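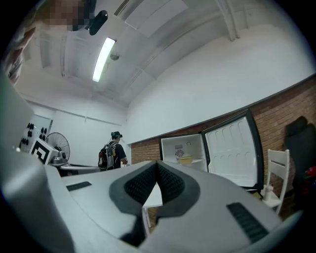 Hand-held demonstration is a method of teaching manipulation tasks to a robot in which a person performs the task with a portable gripper fitted with a camera. The recorded video and the motion of the gripper are later used to train a control policy. It differs from teleoperation, in which the operator drives a robot arm from a distance, and from kinesthetic teaching, in which the arm is moved by hand.

Equipment

The gripper usually carries a wide-angle camera that keeps the jaws in view along with the surroundings. Printed square markers may be placed in the workspace as fixed references for position tracking. Soft or textured jaw pads help hold objects of irregular shape. Work is often done in furnished rooms, where everyday items such as refrigerators and chairs are at hand.

The Clavura set

Clavura, a collection of household demonstrations assembled by Araceli Montes and Jinlong Song, contains 761 recordings made with hand-held grippers. Each recording is limited to 30 seconds. A further 200 were made by teleoperation for comparison.

Limitations

A person can reach poses that a given arm cannot, and such recordings must be filtered out before training. Contact forces are not captured unless the gripper has separate sensors.

See also: Teleoperation; Imitation learning; Iltari gripper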